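Monday, April 14, 2025

To: Purificación Iglesias, Flastby
From: Noelia Garrido, Proltden
Re: Hand-held grippers, maintenance and setup, first quarter

Purificación, you asked for a shorter report than the one in January, which ran to eleven pages and had an appendix about screws. The screws are still in here, but they have been told to keep it brief.

## Where the money went

Most of it went into finger pads. We started the quarter with the original Dutell pads, and they hold up well on boxes and badly on anything with a sharp edge. Jewelry is largely sharp edges. We swapped to the dark blue rubber ones after the small-items sessions began, and we now change them as a pair, left and right together. Changing one at a time saved us a few dollars and cost us most of a week, with every grip pulling slightly toward the newer side.

The second big item was the replacement camera mount. The old bracket let the lens creep by a hair over a session, and a hair at the rim of a lens that curved is a lot of furniture.

## Routine care

The daily check is taped inside the lid of the tool case and takes ten minutes if no one is talking to you:

- Wipe both pads with a damp cloth and let them dry before closing the jaws.
- Work each finger through its full travel and feel for grit at the pivots.
- Snug the pivot screws by hand. The Hordiienko driver is for people who have read the note about the Hordiienko driver.
- Close the jaws on the feeler strip and confirm the pads meet flat.
- Take a test recording and play it back on the laptop before anyone picks up an object.

That last one came in after we lost 100 recordings to a smudge. I would rather not discuss the smudge.

## Sessions

We logged 656 recordings this quarter, of which 216 were small items on soft surfaces. That is the category you were skeptical about, and fair enough. A bed cover gives under the fingers, so a jaw height that works on a table is wrong by the time you reach the bead you wanted. We now set the height on the cover itself, with the tool in hand and a bracelet as the target.

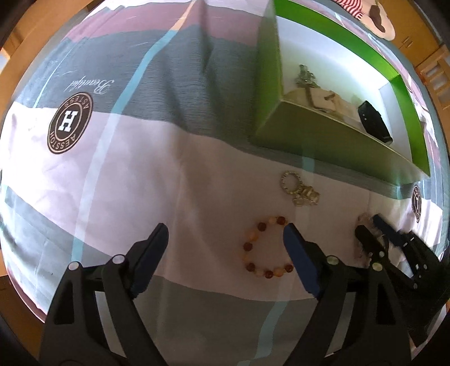
## Still open

1. Pad stock. We have 2 spare pairs left and the supplier quotes a lead time that I read twice. I would like to order before the end of the month.
2. Matching the pair of tools. One closes a touch more stiffly than the other, and operators have begun to play favorites. I plan to strip and regrease both on the same afternoon.
3. The dark corner problem. Bed sessions still lose detail in shadow, and we need a second lamp. The request is with your office, where it has been resting comfortably since January.

Budget sheet to follow once I have found the receipt for the feeler strips.

Noelia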